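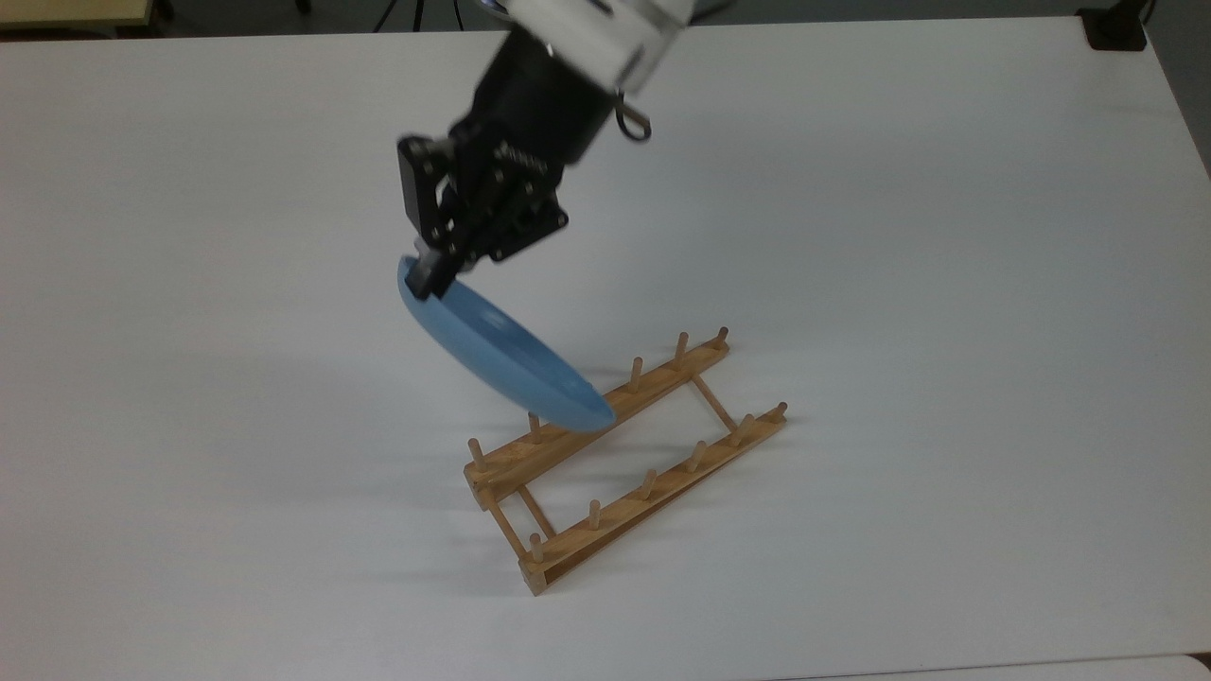

Gripper lets go early on the plate job, anyone else?

kitow_shed
Canadian here, running a Stusel two-finger gripper on plates into a wooden peg rack. At cycle 1259 it opened above the rack and the plate hit the back rail. Log says "grip OK" right through. Support at Hetum reckons the pads are worn and wants to sell me a set. Colour me doubtful.

quan547
Pads wear gradually. You'd see the plate creep in the fingers well before a drop. What's your force set to?

kitow_shed
50 per cent, same as since July. No creep that I've noticed.

boltbin
Gonna disagree with quan. A glossy rim and a steep tilt is all leverage on one little pad. Mine went from fine to dropping in a single shift. Just change them.

quan547
And did new pads fix it, or did you reseat the cable while you were in there?

boltbin
Both, fair enough. Still say pads.

kitow_shed
"Grip OK" only means the fingers stopped where it expected. I pulled a plate out by hand with the arm paused and it still said OK for 4 seconds. So what is that check for?

quan547
Marketing. Log the finger position yourself and keep your hands out of there unless the e-stop's in.

kitow_shed
E-stop was in. Logging position from tonight, not buying pads until I've got a trace of a drop.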